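Thread on where our capstone arm project is at, for those who asked after the February demo. Fourth-year mechatronics, team of five, one arm, one bench by the window. Long and mostly about data.

The task: pick up a dark piece of cloth, move it across a white bench, set it down flat. The project is called Vito in the course paperwork, so that's what I'll call it. Cloth was Honeylyn Abella's idea. Our first proposal was wooden blocks and the supervisor sent it back with one word on it.

Method is imitation learning. One of us drives the arm through the task by hand, we record joint positions and the wrist view, and a policy is trained to map one to the other. No depth sensor. We had a budget line for one and spent it on a replacement gearbox.

Current count is 44 clean demonstrations. An episode is clean if the grasp happens on the first close, the cloth doesn't leave the bench, and the operator doesn't pause longer than two seconds. Ariel Agbayani wrote the filter and applies it to his own runs as well, to his cost.

The bigger problem is blur. The wrist view travels with the gripper, so any quick swing smears everything except the fingers. We were training on those images without looking at them closely. I went through a batch last night one at a time.
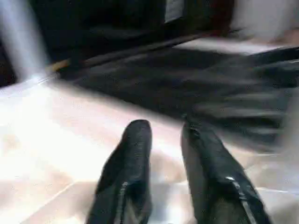

Wrist view in mid-swing. Fingers readable, everything past them streaked.

Note how the fingers hold their shape while the dark material beyond them turns into parallel streaks. For the policy, that's an image where the only reliable information is the position of its own hand, and it already has that from the encoders.

Second issue is exposure. The left side of the bench goes close to white and the background is close to black. Auto exposure was left on for the whole first batch, so brightness changes between episodes for reasons that have nothing to do with the task. We've locked it now. Locking it too dark loses the edge of the cloth, too bright loses the bench. I settled on slightly dark.

What I tried for the blur, in order. Shorter shutter: works, but the images get noisy and the corners go muddy. Capping joint speed during recording: works better, and the operators hate it. Dropping blurred images from the training set: made things worse, see next post.

Dropping them leaves gaps in the trajectory. The policy sees the arm at the start of a swing, then at the end of it, with nothing between. At run time it gets to the start of the swing and stalls. Angelica Manalo predicted this on the whiteboard before I ran it. I ran it anyway and lost an evening of GPU time.

So the images stay in, and I weight them down by a sharpness score. Variance of the Laplacian, computed on the upper two thirds so the fingers don't prop up the number. Crude but cheap. It runs on the lab laptop in the time it takes to refill a kettle.

Training runs are 3,000 steps on the small network. Past that the validation loss flattens and the behaviour on the bench gets twitchier. I don't have a good explanation for the twitchiness. Wilfredo Talavera thinks it's overfitting to operator hand tremor. Plausible, untested.

Last evaluation was five trials with the cloth starting in a different position each time. Three grasped and placed, one grasped and dropped short, one closed on air beside the cloth and carried nothing over to the target with great confidence. Small sample, I know. Resetting the bench between trials is slow and we share the room with the Policarpio team until 4 pm.

Things I'd do differently: fix the exposure before recording anything, write the sharpness check on day one, and label the operator in the metadata. We only started doing the last one halfway through, so the early episodes are anonymous and I can't separate Honeylyn Samonte's driving style from mine.

Next up is a fresh batch with the speed cap on and a diffuser over the window side. If the grasp rate moves I'll post the numbers here. If it doesn't I'll post those too.

Code will go up once the marks are in. Please stop asking for the gripper CAD, the fillets are wrong and I'm redrawing them.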